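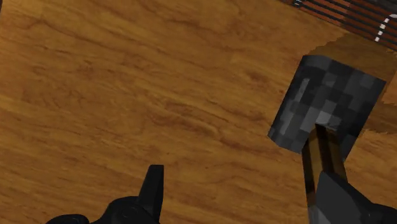

## 4.3 What the wrist view does and does not tell us

**Figure 6.** Simulated wrist view from the mallet task: gripper open, right finger at the handle, left finger over the tabletop.

The student teams reported their mallet results with a good deal of confidence, and we think some of it is misplaced. The task was the last of the term on the Plillorau course. Each team was given the same simulated tabletop, the same two-fingered gripper and the same tool, and was asked to write or train a controller that would pick the tool up by its handle. The controllers saw only the wrist camera. Teams were free to choose their method, and both of the teams discussed in this section, Munro and Suster, chose to learn from recorded demonstrations.

Figure 6 gives a fair idea of what such a controller has to work with. The handle and the dark grey head fill part of the right side, and most of the rest is wood grain. The right finger appears to press against the lower part of the handle while the left stands well away from it. A person looking at this would probably say that the gripper needs to shift to the right before it closes. Whether a learned controller says the same thing, and for the same reason, is a separate matter, and the teams' reports do not settle it.

Our first doubt concerns the textures. The block that forms the head is covered in coarse squares of charcoal and lighter grey, and it stands out sharply from the smooth grain around it. The handle, by contrast, is brown on an amber-brown table. It would be easy for a network to learn the position of the head and to guess the handle from that, without ever finding the handle itself. Munro's report claims that its controller "recognises the handle". The only support given is a success rate on views drawn from the same set of tabletops used in training. That is evidence that the controller works on those tabletops. It says nothing about what has been recognised.

We asked Munro to repeat the test with the head given a plain brown finish. Over 125 trials the controller completed 73 grasps. The team described this as robust. We would call it a middling score on a task where the handle had not been changed at all, and we note that the report gives no figure for the same trials with the original finish. Without that, a reader cannot tell how much was lost.

Our second doubt is about contact. Finger and handle overlap in many of the views, and it is tempting to read the overlap as touch. A single wrist view gives weak grounds for this. The finger may be resting on the shaft or may be a little in front of it or behind it, and the picture can look much the same in each case. Suster's method labelled contact by hand from the views alone, although the simulator could have supplied contact forces at no cost. When Rosemarie Stüber, who marked the reports, asked why, the answer was that forces would not be available on the real arm. We accept that as a reason to leave forces out of the controller's input. It is a poor reason to leave them out of the labels, where they would have shown how often the hand labelling was wrong.

The third doubt is about the amount of data. Suster used 2000 demonstrations and Munro used fewer, and Suster's higher score was put down to the difference. The two teams also used different networks and different rules for when to stop an attempt. Any of these could account for the gap. The course gave no credit for a repeat run with one thing changed at a time, so it is perhaps unfair to blame the teams for leaving it out. The marking scheme has since been altered.

Finally, both reports speak of the controllers as ready for the Rukberg arm in the teaching laboratory. Neither was run on it. Surfaces in the simulator are evenly lit and there are no strong cast shadows to confuse the tool's outline, which is a kinder setting than the laboratory bench in March, with low sun through the side windows. We would want to see a modest number of real attempts, with the failures listed and sorted by cause, before treating the simulated scores as a guide to anything beyond the simulator. Section 5 sets out the protocol we now ask for.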